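Clasbridge gripper comparison: progress to the end of February

Spending is on plan and the simulated trials are further on than we promised. I would still ask you not to read too much into them.

We have now run 380 attempts in simulation, 219 with the Vetska two-finger gripper and the rest with the Imrie. The Vetska comes out ahead. It also had the better-tuned model, supplied by its maker, and we built the Imrie one ourselves in 12 days. I can't yet say how much of the gap is the gripper and how much is the modelling.

The wrist camera view worries me more. Pandik, our controller, has to judge distance from it, and the rooms we use are full of regular tile and brick. With the wrist at a steep angle the dark corner gives it very little to go on. 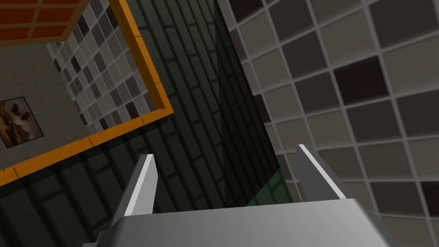
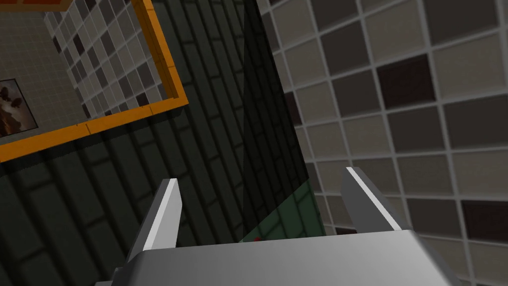
Wrist view in simulation, both with nothing between the fingers and the room tilted.

Pandik's supplier says the patterned walls are a fair test. Perhaps -- but no customer of ours has walls like that, and a controller that copes with them may still fail over a plain grey bench. We have asked for six plainer rooms and have had two.

Before the next payment we intend to rerun the Imrie set with a corrected finger model, then put both grippers on the real arm. The arm time is booked. If the ranking changes on hardware, the simulated figures should be dropped from the final report -- I would sooner lose them than explain them.

Still outstanding: the licence renewal for Pandik, and a decision from you on whether the third gripper stays in scope.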